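COMMUNIQUÉ DE PRESSE
5 septembre 2020

FC Urnia : reprise à domicile face à Howells

Coup d'envoi demain soir au stade de Fandcombe. 1642 places ouvertes, pas une de plus. Urnia reste sur un nul 2-2 à Dukum, deux buts encaissés dans le dernier quart d'heure. Pas content, le staff.

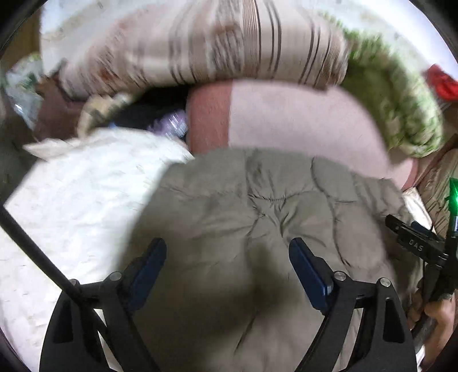
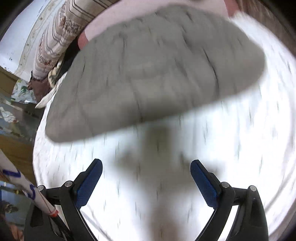 Photos : service presse FC Urnia

Côté effectif : Gwawr Pritchard de retour, cheville OK. Nerys Ifans suspendue. Eirlys James incertaine, décision après l'échauffement. Groupe de 20 joueuses convoquées.

« Howells joue vite, faudra pas leur laisser le milieu », prévient l'entraîneuse Unnur Sveinbjörnsson. Dernière défaite à domicile en février.

Billeterie en ligne uniquement, guichets fermés. Accréditations médias : a demander avant midi.

Contact presse : Eleri Jenkins, FC Urnia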